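Home | Reviews | Interviews | Benches | Contact

We use cookies to remember your settings. Accept / Manage

Chopsticks are a hard test, and Kazuhiro Kawaguchi doubts most grippers pass it. He has been comparing hand-held models for Undia since December, on a flowered tablecloth in a kitchen, and he is not easily won over.

"Every brochure shows a cube being picked up," he says. "I don't own any cubes."

The pads, he concedes, are decent. He likes the blue texture and the way they angle in toward each other. The claims about fine grasping he likes less. 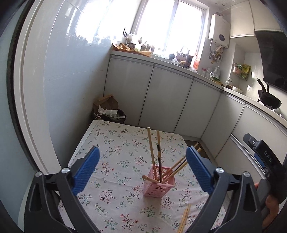

Two grippers, one table

Working with a second gripper at the same table was meant to save time. Kawaguchi isn't sure it does. "You spend half the session keeping out of each other's way – and then you still have 897 clips to check."

Would he recommend either model? "Ask me after another 40 hours." I asked whether the coloured cloth made things harder for the cameras. He shrugged. "People's kitchens have tablecloths. If it can't cope with flowers, I'd rather know now."
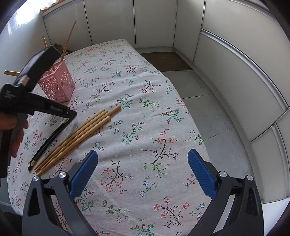 Words: Tetsuya Tsuchiya | 28th May

The maker's figures don't move him much. "Whose chopsticks did they use? Lying flat, or standing in a holder? Nobody I've asked at Grostia can say." He'll keep testing, but he hasn't ordered a third.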